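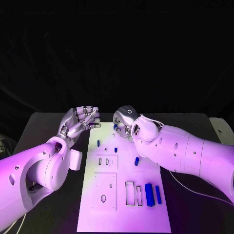 Gunex Pegboard, two-arm set - README

Read this before you train anything on it. The short version is that the set has a fault in it, the fault was found late, and the fix we applied is partial. If you came here from the Yook leaderboard page, the success rate listed there was computed before any of this was known. Please don't cite it.

What the set is

2,270 recorded attempts at picking up a blue peg or cylinder from a white task board and putting it in a matching opening. Two arms, two five-fingered hands, head camera plus joint and hand logs. All of it was teleoperated. Most attempts involve a regrasp or a handover between hands, and those are the attempts you should be careful with.

The lighting is violet throughout. It was chosen by the first team on the project, and the original notes say it "improves separation of parts from background." I have not found a test that backs this up. What it does for certain is turn the white shells and the board pink, so color normalization tuned on ordinary footage will do odd things. Expect it.

What went wrong

The hand controller reports a grip state for each hand: open, closing, holding, releasing. The field is called grip_state and it was used, in the first release, as the ground truth for whether a hand had a part in it.

It is not ground truth. "Holding" is set when finger motor current rises above a threshold and the fingers stop moving. A closed hand with nothing in it meets both conditions, because fingers stop when they run into each other or into the palm. With the large cylinder you would rarely notice the difference. With the small pegs, which nearly disappear inside a closed hand, you can't tell the two cases apart from grip_state at all.

Saulius Mets found it in May while trying to work out why his policy kept carrying an empty fist to the board and opening it over a hole with full confidence. The policy was doing what it had been shown. He went back through the demonstrations and pulled 233 attempts where grip_state says "holding" for the whole transfer and the part is somewhere else for at least a stretch of it, usually still on the board. In most of these the operator noticed, went back and tried again. The label did not notice.

The first release described these as "recovered grasps." That wording came from the auto-tagger and was repeated in the paper draft. They were missed grasps followed by second tries, and a reader would take "recovered grasps" to mean something much more flattering.

The second problem, which is a safety matter

The same field was wired into the release interlock. The idea was that a hand in "holding" would not open unless the operator pressed the pedal, so that a part could not be dropped onto the mechanism. Fine as far as it goes. But the interlock also blocked the arm's retreat-on-contact behavior while a hand was "holding," on the reasoning that a sudden retreat would fling the part.

Put those together and an empty closed hand loses its retreat. If it meets the other hand during a handover, it keeps pushing until the joint torque limit trips, and that limit was set for the arm, with the fingers hardly considered. This happened 2 times that we can confirm. In one of them the thumb of the left hand was bent past its stop and had to be replaced. Nobody was inside the cell either time, and I would not build much comfort on that. The door switch had been bypassed for a camera adjustment earlier the same morning, and the log does not say when it was put back.

Unnur Brøndum wrote the incident report. Her recommendation was to stop using motor current as evidence of a grasp anywhere in the safety chain. The vendor's reply, from Gomberg, was a firmware update with a higher threshold. I don't think that answers her. A higher threshold moves the error toward missed light grasps and leaves the reasoning alone. The interlock on our cell has been rewired so that retreat-on-contact is always available, whatever the hand believes about itself. Parts have been flung since. We can live with that.

What changed in this release

- grip_state is renamed grip_state_reported. Scripts that read the old name will fail, and they are meant to.
- A new field, part_in_hand, was labeled by eye from the head camera by Yu-na Yang and Byung-chul Yeom, working separately. Values are yes, no and can't tell.
- "Recovered grasp" tags are gone. They are now "missed, retried."
- The two contact incidents are kept in a separate folder, incidents/, and are excluded from every split. Do not train on them.
- Torque traces for the fingers are included at full rate. They were downsampled before, which hid the spikes.

What has not changed

The success label still means that the operator pressed "done." There is no independent check that the part was seated. For the slots this may not matter much, but for the small round holes I would treat it as an opinion.

part_in_hand has a real blind spot. When a hand is closed over the board with its back facing up, the head camera mostly sees knuckles. Sometimes a bit of blue shows between the fingers and sometimes it doesn't, and the absence of blue does not prove the hand is empty. Those steps are marked "can't tell." Please resist filling them in from grip_state_reported. Someone at Josex has already done this and published the result as a cleaned version. It is the old bug with a new file name.

The small ring light on the back of the hand should not be used as a cue either. It is driven by the same controller and knows nothing the controller doesn't.

Suggested use

Reaching, approach and arm coordination: reasonable. Grasp detection: only on steps marked yes or no, and report how many you dropped. Anything safety related: no. An earlier version of this file suggested the set for "validating safe bimanual handover," and that line should never have been there.

Known smaller issues

- Joint clocks on the left arm run 3 frames behind the camera in sessions recorded before the controller swap. The offset is in sync.csv. It was measured once, by hand.
- Cables cross the table at the edges and shift between sessions. A model that learns where a session was recorded from its cables is a model we have already trained by accident.
- Part names in the early logs are inconsistent ("peg," "pin" and "rod" may all be the same item). aliases.txt covers the ones we caught.

Contact

Nneka Eze maintains the set and this file. If you find an attempt where part_in_hand is wrong, send the attempt ID and the step range. Corrections go into the next release with the old value kept alongside, so that people can see what moved. Questions about the interlock should go to Unnur, who will ask you first whether your own cell reads grip state from motor current.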